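What Happens to Old Wood Floors? Reclaimed Flooring in Prarkport
Student project report, Building and Materials elective
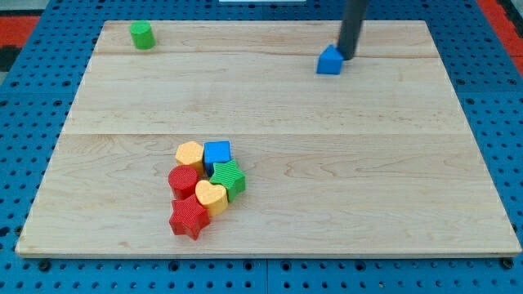
Pale planks with a faint wavy grain. Note the joints between them.

Why I picked this topic

My grandparents' house in Prarkport has a floor that is older than anybody in my family. When they had the hall redone in May, the crew pulled up a whole stack of boards and I got to keep six of them. I had walked on that floor my whole life and never once thought about what was under the varnish. Turn one of those boards over and you can see saw marks, old nail holes, a pencil line some carpenter drew, and a dark stain where a radiator must have leaked. I was hooked! So when we were asked to choose a material and follow it from start to finish, I chose floorboards.

My main question was: can old floorboards be used again for flooring, and is it worth the work? I also wanted to know how people tell one kind of wood from another once it has been sanded down, because to me they all looked like "wood" when I started.

Where I looked

I used the town library for old building guides, and I visited two places. The first was Fanden, a salvage yard out past the rail line. They take doors, tubs, bricks and tons of flooring. The second was Vidonham, a small mill that cleans up old boards and cuts new tongues and grooves on them. I also sorted and cleaned my own six boards at home, which ended up being my favorite part of the whole project.

A bit of background

Most old houses here have either pine, oak or maple on the floor. Pine is soft and was cheap, so it went in bedrooms and attics. Oak has big open pores you can feel with a fingernail. Maple is hard and tight, with pores so small that the surface feels almost like a plate when it is sanded. That is why it was popular for gyms, dance halls and shop floors, where it gets hammered all day and still looks decent.

Maple is also pale, and the grain can be so quiet you have to tilt the board toward a window to see it. Old maple usually goes more yellow on top from light and finish, but a light sanding brings back the creamy color. The first time I sanded through to it I went and got everyone in the house to come look.

Planks are joined edge to edge, and wood moves across its width when the air gets damp or dry. It hardly moves along its length at all. This explains so many things I had noticed and never understood, like why the gaps in my grandparents' floor open up in winter and close again in summer. A floor layer has to leave a space along the walls, hidden under the baseboard, or the boards can push against each other and hump up in the middle of the room.

What I saw at Fanden

The yard keeps its flooring in a long shed, stacked with thin sticks between the layers so air can get through. On the day I went they had a load from a school gym, 2,000 square feet of maple, with pieces of the painted court lines still on it. All the lines were jumbled up because the boards had been stacked in any order. I really want to see a floor laid like that, with bits of red and blue scattered all over.

The worst job in the shed is pulling nails. Some are cut nails and will split the tongue if you knock them back the way they came. The yard grips them from the underside and pulls them through, so the face of the board stays clean. I tried it on one board and it took me forever. A missed nail can ruin a planer blade, so every board gets checked with a metal detector before it leaves.

What I saw at Vidonham

The mill runs each board through a planer, takes a little off the back so it sits flat, and then cuts fresh edges. A board loses some width every time. Very narrow ones are glued up side by side into panels and sold for shelves and table tops. They had an Ishida scale by the door for weighing bundles, and a moisture meter that got used far more often than I expected. New stock waits indoors until the readings settle down, and only then does it get cut.

My own six boards

I brushed them, pulled the nails, and scraped the old varnish by hand. Here is how they came out:

Good for flooring again: 4
Too cracked at the ends, but fine if cut shorter: 1
Split along the groove, only good for small projects: 1

The longest was 73 inches. I had guessed pine for all of them, and I was wrong. They were maple the whole time, hidden under brown varnish.

What I learned

For a small room, I think using old boards again is worth it if you have the time. It takes a lot of hand work, and you need extra boards to make up for the bad ones. For a whole house I am less sure. I did not compare prices with new flooring and that is a real gap in this report. I would also have liked to test how hard old maple is next to new maple, but our school does not have the equipment.

Next I am going to glue three of the boards together and make a bench top for the hall they came from.

Handed in Tuesday, September 1, 2015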